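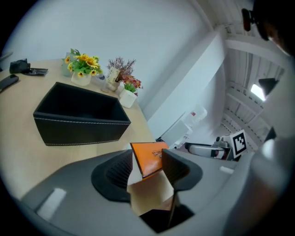

El cajón de los cables y otras formas de fe

Cada diciembre me entra la misma fiebre, y este año ha llegado puntual. Hay gente que monta el belén. Yo ordeno. Quiero decir que saco todo lo que tengo guardado, lo extiendo por el suelo del salón, me siento en medio con un café y acabo leyendo el manual de instrucciones de una batidora que ya no existe.

La culpa la tiene un vídeo. Una señora con voz de anestesista explicaba que el desorden de una casa es "energía detenida" y que bastan 20 minutos al día para que vuelva a circular. Le hice caso. A los 20 minutos había vaciado un cajón y no cabía en el pasillo. La energía, desde luego, no circulaba, y yo tampoco.

El cajón en cuestión es el de los cables. Todo el mundo tiene uno y todo el mundo miente sobre él. En el mío vive el cargador de una cámara Stellia que se me cayó a un pantano en unas vacaciones, junto con el adaptador del cargador y el cable que unía el adaptador con algo que tampoco recuerdo. La cámara descansa en el fondo del agua. El cargador sigue esperándola, como los perros de las películas. Lo he tenido tres veces encima de la bolsa de basura y tres veces lo he devuelto a su sitio, porque sé muy bien que el día que lo tire aparecerá un submarinista en la puerta.

Luego están los papeles. En octubre me propuse pasarlos todos a carpetas y compré seis, cada una de un color, con unas etiquetas preciosas. Tengo una que pone "Casa", otra que pone "Coche" (no tengo coche desde hace años, pero venía el color) y cuatro que ponen "Varios". Las garantías están en "Varios". Las recetas también. El contrato del gas apareció dentro de un libro de cocina, marcando la página de las lentejas, y debo decir que allí se encuentra mucho más rápido.

Mi gran descubrimiento de la temporada son las cajas. Las cajas bonitas, se entiende. Una caja de cartón con cosas dentro es una mudanza sin terminar; una caja bonita con las mismas cosas dentro es decoración. La industria lo sabe y cobra la diferencia. Fui a Middale, la tienda de la plaza, con la intención de comprar una, y salí con una caja, dos velas y un gancho de pared que no sé de qué se cuelga. La dependienta me preguntó qué pensaba guardar. Le dije que ya lo vería. Asintió con mucha profesionalidad; debe de oírlo a diario.

Desde entonces practico lo que llamo, sin pedir permiso a nadie, el método de la caja vacía. Consiste en tener un recipiente que no contenga nada y defenderlo. Es más difícil de lo que parece. Una superficie libre en mi casa dura lo que un canapé en una boda: dejas las llaves un momento, las llaves llaman a un tique, el tique se trae a un bolígrafo sin tapa y cuando vuelves del baño hay una civilización.

También he probado lo de preguntar a cada objeto si me hace feliz. El problema es que soy de trato fácil y a mí me hace feliz casi cualquier cosa. Me hizo feliz una grapadora. Me hizo feliz un folleto de Vurkcombe, un balneario al que no he ido nunca y cuyas piscinas me sé de memoria. En cambio, la declaración de la renta no me produjo alegría alguna y, según parece, esa hay que conservarla.

El balance, a 2024-12-23, es el siguiente. He llenado dos bolsas, de las cuales una ha vuelto a entrar. He recuperado un guante. He encontrado 500 pesetas en un abrigo y he pasado una tarde estupenda calculando lo que me habrían cundido. Los cables siguen donde estaban, eso sí, enrollados y con gomas, que es como peinar a alguien a quien no piensas sacar de casa.

Mañana vienen a cenar y no he comprado ni el pan. Lo que quedaba por el suelo lo he metido en el armario de la entrada, empujando con la cadera. Si dejáis el abrigo, dejadlo encima de la cama.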